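I have never believed in shoe racks. My mother had one, a wire thing in the hall closet, and what it mostly did was give the dust a shape. Shoes went on it in September and stayed until somebody outgrew them. The shoes people wore lived on the mat, in a heap, where you could find them.

So when Emrys told me he'd ordered a Kirkix shelving unit for the slippers, I said what I always say, which is that furniture doesn't make anyone tidy. He said it was on sale. It was $119, down from some number I don't believe anybody ever paid, and the listing had 3036 reviews. I read a fair few of them one evening. A lot of them were written by people who had owned the thing for a day. "Looks great, can't wait to use it!" Well, come back in January and tell me how you're getting on.

The uprights are black metal with slots all the way along, so you can put the shelves at whatever height you fancy. I'm suspicious of adjustable anything. You adjust it once, on the first afternoon, with the instructions in your other hand, and that's where it stays until you move house. Emrys says this is a me problem. Possibly. But I asked Nia Gwilliam, who has had a tall bookcase of the same sort for years, and she couldn't tell me whether hers came apart or not.

Then there's the colour. "Light oak" covers a lot of sins. The boards do have a grain to them and I'll admit it's pleasant enough beside the grey wall, though I would still like to know how much of it ever met an oak. There's also a wide board screwed across the top, like a header over a shop, and I can't work out what it's for. You can't put anything on it. Emrys thinks it stiffens the frame. I think it's there so the thing looks bigger in the catalogue.
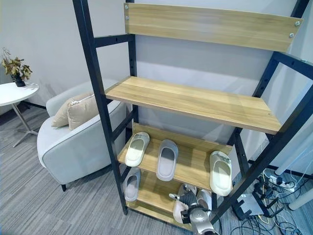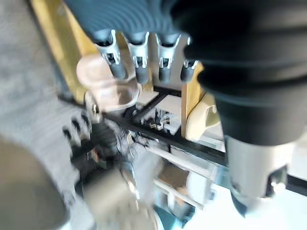
My real quarrel is with the slippers. They're the chunky moulded slides that everyone has now, with the one fat strap, and they come in every shade of not-quite-white. Off-white, cream, light grey. I have stood in the hall at six in the morning trying to match two of them by the light of the stove clock and gone out for the paper in one of each. No shelf is going to fix that. Buy a red pair!

And they don't stack. A proper shoe has a flat sole and a heel and knows how to sit next to another shoe. These are all curve, so each one takes up the room of a small loaf. I had a go at storing them sole to sole, the way Slamet Ngau does with his kids' runners, and they slid off one another and onto my foot.

I'll give the shelf this much: it's easy to sweep near. With the heap on the mat I had to lift the lot every time, and I'd got into the habit of not bothering. Being open at the back helps as well, I suppose, if you don't mind looking at your wall.

What I won't do is buy the matching baskets. The Kirkix people sent Emrys an email offering a set for $24, and he left it open on the kitchen computer where I'd see it. A basket on a shoe rack is a heap with a handle. Rhodri Skyrme bought some for his place and there's a bicycle pump in one and old flyers in the other.

We've agreed to leave the empty shelf empty for now. Emrys wants it for boots once the weather turns. I give it until the first parcel arrives, and then it'll be the parcel shelf, and after that the shelf for mitts and the dog's lead and the good scissors. I've got a jar of $20 in loonies that says so, and he hasn't taken the bet yet.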